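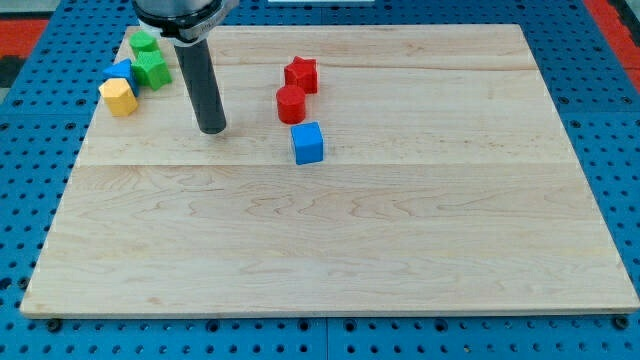
Maple board with a glue seam across it.

Stop Writing Listings Like You're Afraid of the House

March 25, 2024

Spent most of last night reading property listings. Again. We are supposed to be out of the rental by summer and my wife has gone to bed three hours before me every night this week, so it's me and the laptop and 28 open tabs. I have opinions now.

First one. "Cozy." Stop it. I know what cozy means, you know what cozy means, the seller's mother knows. Tell me the square footage. One place in Clinumthorpe was called cozy four times in a single paragraph and the square footage was nowhere. I had to dig it out of the county tax page. 700. Fine! Seven hundred square feet is a perfectly good house for two people and a dog. We would have driven out the same afternoon if somebody had just put the number up top. By the time I found it the place was under contract.

Same with "must see." Must see what? Gas or electric? Does the driveway hold two cars or one car and a prayer?

I sold a house once, so I'm not throwing rocks from nowhere. Our agent, Zofia Chmielewska, wrote the thing up at our kitchen table with me sitting there wincing. She put in the well pump's age. She put in the low spot by the back fence that holds water in March. I wanted it out. Begged, kind of. She said, they're going to walk back there in their good shoes anyway. It stayed in. We got fewer showings than the neighbors did, and the ones we got were people who already knew about the wet corner and came regardless. Sold to the second couple. No haggling over the fence line, no weird phone call after inspection.

Now maybe that was luck. Market was better, rates were better. I'll grant it. But I've been on the buying side since January and I can tell you what the other kind of listing costs. It costs gas. We drove out past Dudek for a "creekside retreat" and the creek belonged to the parcel across the road. You could hear it. That was the retreat, I guess, hearing somebody elses creek. Two hours round trip, lunch at a gas station, kid carsick.

Agents will say the listing is only there to get you in the door. I've heard it from three of them. OK but I'm in the door and now I'm mad. I'm standing in your nice entry and I'm looking for the next lie. Found out the "newer roof" was newer than the other roof, the one on the shed. After that I didn't believe the furnace either, and the furnace was probably fine.

The search sites make it worse. Erkix, the one we use most, has a box for "vibe." A vibe box! Has no box for septic or sewer. No box for who plows the road. You can filter for farmhouse and modern and "storybook" but not for whether the road is county or private, and out here that one thing can be the difference between getting to work in February and not.

And floors. Every floor is "gorgeous hardwood." What wood? Oak, maple, fir? Solid or a skin over something? Been refinished once or sanded down till the nails show? People who care about floors really care, and they'd take a scratched up honest one over gorgeous any day. Just say scratched. Say the dog did it.

What I'd like to see, if anyone's taking requests. Lot size and house size in the first line. Water, heat, sewer, road in the second. Age of the roof, the actual roof. Then the one thing that's wrong with the place, in plain words, before I find it. After that go nuts, call it a sanctuary, I don't care, I've got what I need.

Somebody will write in and say sellers would never agree to it. Some will not. I didn't want to! But the small office over in Flastitz does pretty much this already, short plain write-ups, a line at the bottom of each that just says "Known problems," and their stuff doesn't seem to sit. I haven't got numbers on it, so don't ask. I just notice their listings are the ones that are gone when I go back to look.

We're seeing one of theirs tomorrow. Two bedrooms, electric heat, private road, known problems: bathroom window won't open, neighbor has roosters. I have already told my wife about the roosters. She wants to go anyway, we're leaving at eight.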